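Trois jours chez Skolard avec des ados de troisième

Publié le 17/04/2025

Bon, je vous avais promis un compte rendu, et je l'ai repoussé tellement de fois que ma sœur a fini par m'envoyer un message avec juste un point d'interrogation. Alors voilà, j'ai enfin posé mes affaires, le thé est chaud, je me lance !

Pour celles et ceux qui débarquent : depuis novembre, j'accompagne une classe de troisième dans un projet qui s'appelle Pacheco (ne me demandez pas d'où vient le nom, j'ai posé la question deux fois et j'ai eu deux réponses). L'idée, c'est que les élèves passent trois jours dans une entreprise technique, avec un vrai problème à résoudre et des gens du métier qui passent leur poser des questions gênantes. Nous, on est tombés sur Skolard, qui s'occupe d'eau potable. Des canalisations, des pompes, des vannes. Quand je l'ai annoncé en classe, il y a eu un silence... disons poli.

Le sujet : un village imaginaire baptisé Endstead, 997 habitants, un château d'eau trop petit et une conduite principale qui fuit. Chaque équipe devait proposer une solution, la chiffrer et la défendre à l'oral. Le premier matin a été laborieux, je ne vais pas vous mentir. Un groupe a passé une heure entière sur son logo (très réussi, une goutte avec des lunettes). Un autre voulait tout remplacer, absolument tout, et a découvert après le déjeuner que son budget partait dans les 100 premiers mètres de tranchée. Grosse déprime à la table du fond.

Et puis l'ingénieure qui nous suivait leur a montré comment on cherche une fuite. On écoute ! Il y a des appareils perfectionnés, bien sûr, mais elle avait aussi apporté une vieille canne d'écoute, une tige métallique avec une coupelle pour l'oreille, et ils se sont tous mis à la coller contre les tuyaux de l'atelier. J'ai essayé aussi. J'ai entendu un radiateur, je crois. À partir de là, ils n'ont plus regardé l'heure, et j'ai dû insister pour qu'ils aillent manger. 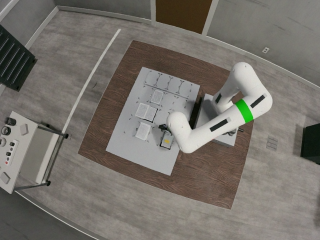
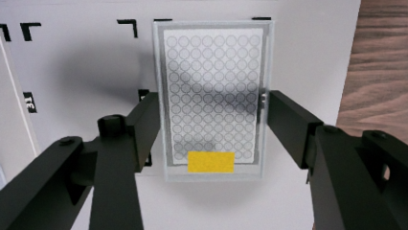
Stéphanoise94 m'a d'ailleurs écrit après mon premier petit mot sur le sujet : « Mon fils a fait la même chose l'an dernier et il n'a retenu que la cantine. Trois jours, c'est trop court pour donner envie d'un métier, il faudrait y retourner au printemps. » Je suis d'accord avec la deuxième moitié. Pour la première, je discute un peu : dans ma classe, une élève qui ne parlait jamais a pris la parole devant 34 personnes pour expliquer ce qu'était une perte de charge, avec un tuyau d'arrosage pincé entre les doigts. La cantine était très bien aussi, cela dit.

Les oraux, parlons-en. L'équipe qui a gagné avait gardé la vieille conduite et l'avait découpée en secteurs, avec des compteurs pour repérer les fuites quartier par quartier. Pas spectaculaire, mais ça tenait dans le budget. L'équipe au logo a terminé deuxième - comme quoi. Le jury les a quand même cuisinés sur le prix des compteurs, 149 euros pièce dans leur tableau, et là j'ai vu passer un moment de panique pure : ils avaient oublié la pose.

Ce que je changerais ? Le car, déjà. On partait de Stendimberg avant sept heures et la moitié de la classe dormait encore en arrivant. Et puis je leur donnerais le tableau de budget dès le premier jour, parce qu'ils l'ont reçu le deuxième et il a fallu tout recalculer dans la précipitation. Moi la première, j'étais perdue dans les colonnes !

L'équipe gagnante doit refaire sa présentation devant les quatrièmes avant l'été. Ils veulent rapporter une canne d'écoute, il faut que j'écrive à Skolard pour savoir si on peut nous en prêter une. Si quelqu'un parmi vous en a une qui traîne au fond d'un garage, les commentaires sont ouverts.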